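Skunora sim kit - trial notes, January, continued
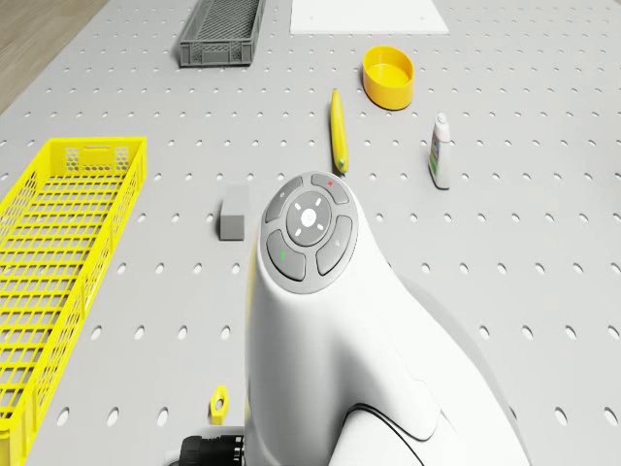

Second session with the trial licence. Loaded the stock pegboard layout from Vomard's starter pack, wrist view, default lighting. Install took 65 minutes on Samuel, most of it asset download. The manual says to allow for the cache and then never gives the path. It is under the user profile.

Ran 123 resets with the seed fixed. Three came back with different object poses, all after a pause and resume. Reported to Seren Bellis at Florport, no reply by 16:40.

Physics step left at default. Banana and bottle are the useful grasp targets so far. The hex nut lies too close to the arm for a sensible approach from this start pose, so I shall move it in the layout file. Mesh crate is heavy to load - its collision shape needs checking before we try placing anything in it. Shadows look soft but acceptable.

Frame rate 72 with the viewer open. Not yet tried headless.

Nerys Kneath wants a yes or no on the full licence. Not before the reset fault is explained.

To do: headless run, own meshes, ask whether the price covers a second seat.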